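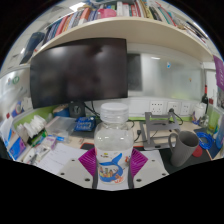 A note from Antoniadis, kept in this guide with thanks: my first few holds went much better once I stopped squeezing the handle so hard and let the fins do the bending.

We couldn't put it better, and it leads nicely into your first practice hold with the Olon hand-held gripper. Please take your time over this part, even if you've used a gripper before – the fins have a feel of their own.

4.2 Your first hold

1. Choose a plastic bottle with a screw cap, and check that the cap is tight.
2. Stand it upright on a desk, with a little open space in front of it.
3. Open the fingers fully and bring them in from the front, one on each side of the bottle.
4. Close slowly until both ribbed pads lean in against the sides, then stop and wait 2 seconds.
5. Lift gently, keep the bottle upright, and set it back down. Repeat this 20 times before moving on to section 4.3.

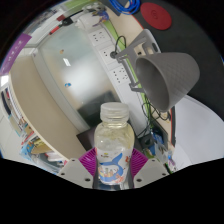 Fig. 4-2. Bottle held upright between the ribbed pads.

Note: If the bottle tilts as you lift, open up and start again a little lower on the body. The Berkusero pads may feel stiff at first, and they do loosen up with use.

Caution: Keep liquids well away from power strips and plugs, and don't practice with glass until you've finished section 4.3.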